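Winter Walk-Through, Hostdale Craft Hall
Room and Storage Safety Checklist, with Comments
Date: January 7, 2018
Walked by: Perla Cervantes and Nesrin Yaman
Floor area covered: 2,052 square feet

Thank you to everybody who moved their coats and half-finished quilts so we could get at the walls. It was a long morning, and Corrado's soup was very welcome (there's still some in the freezer, labeled).

1. EXITS AND HALLWAYS

Front door opens fully, no key needed from inside: OK
Side door opens fully: NEEDS WORK
The side door sticks at the bottom when it's damp, and Perla had to use her shoulder. Eustaquio Robles thinks a bit of planing will do it, and he's offered to bring his own tools, bless him.
Hallway clear: OK
Much better than October, when we were all climbing over the loom boxes!

2. TABLES AND WORK SURFACES

Legs firm, no rocking: OK
Tops free of splinters and raised edges: OK
Items set down flat and steady: OK
Please do keep pushing heavy boxes well onto the table before you let go of them. It sounds like something your grandmother would say, and mine did, but we've had a bruised foot already.

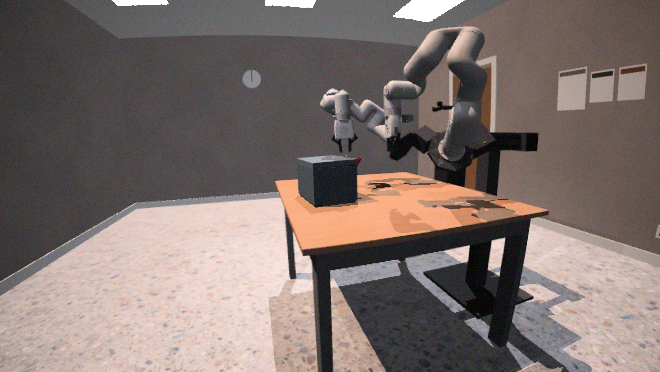
Item 2. Dark gray box on the wooden tabletop.

3. HEATERS AND CORDS

Space heaters at least three feet from fabric: NEEDS WORK
The Plusolel heater in the sewing corner was nearly touching the curtain. We moved it while we were standing there and put tape on the floor to mark its spot, so if you see tape, please leave it be.
Cords free of cracks: OK
Extension cords not run under rugs: NEEDS WORK
There was one, under the green rug by the window, and I'm afraid it was mine. It's gone now.

4. SHELVES AND STANDS

Shelves fixed to the wall: OK
Heaviest things kept low: NEEDS WORK
The glaze jars have crept up to the top shelf again. Thảo Dương will bring them down and relabel them while she's at it.
Upright items fully supported at the base: OK
We like to see the whole bottom of a thing resting on whatever holds it, with a little border left over if possible.
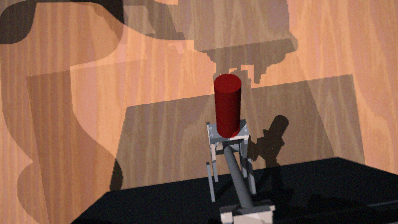 Item 4. Red cylinder upright on its gray platform.

5. FIRE AND FIRST AID

Extinguishers in place, gauge in the green: OK, both 2
Kitchen unit tag reads 821, same as our list.
Smoke alarms tested: OK
First aid box stocked: NEEDS WORK
We're down to the tiny bandages and one lonely roll of gauze. Nesrin will stop by Ibarra on her way home and pick up more.

STILL TO DO

Side door: Eustaquio
Glaze jars: Thảo
First aid supplies: Nesrin
Second look at the heater corner: Perla and Corrado Grasso

Signed: N. Yaman, P. Cervantes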